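Gallery: Teaching by Hand at the Tallau Demonstration Room

October 2023

The Tallau program studies how robots can learn household and light packing tasks from people. In place of writing each movement as code, a trained operator guides a pair of arms through the task, either by moving them directly or by remote control from a paired set of handles. Each completed run is stored as a demonstration and later used for training.

The pictures on this page belong to the section on soft packaging. Thin plastic bags were chosen for this phase at the request of Solanki, the program's retail partner, whose staff pack and hand over produce throughout the day. A bag changes shape whenever it is touched, and two arms must agree on how firmly to hold it and how far apart to stay. Operators are asked to work at an even pace and to avoid sudden corrections.

The program is directed by Jyoti Rajput. Akash Negi is responsible for operator training and for the review of recorded sessions.
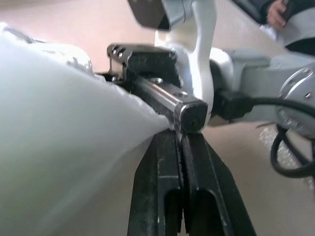 Gripper fingers at close range, with the white bag beside the rail and a second arm behind. The inner faces of the fingers are finely toothed.
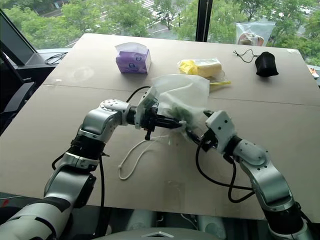 Both arms holding one translucent bag over the table, a gripper on each side.

Operators complete 36 hours of supervised practice before their sessions are accepted into the collection. Training begins with rigid objects, proceeds to cloth, and ends with bags and film. Mr. Negi's team has found that new operators tend to close the grippers too early, and the practice schedule now includes a set of exercises devoted to the approach alone.

A session consists of 50 demonstrations of a single task, with a rest period at the midpoint. Small changes in the starting position of the objects are permitted and encouraged, so that the trained system does not depend on one fixed layout. Runs in which an object is dropped are kept and labeled separately — they are of use in teaching recovery.

The collection now holds about 1,000 accepted demonstrations of bag handling. Review is carried out in Lostoveo, the program's own playback and labeling software, which shows the views from the different cameras side by side. Two reviewers must agree before a run is accepted. Where they differ, the run is returned to the operator with written comments.

Handling guidelines for operators were prepared jointly with Femine and are revised after each phase. The current edition covers grip width, the order in which the two arms should release, and the placement of cables before a session begins.

The next phase will open in November and will address tying and opening bags. Requests to visit the demonstration room should be sent in writing to the program office and should state the size of the group and the purpose of the visit.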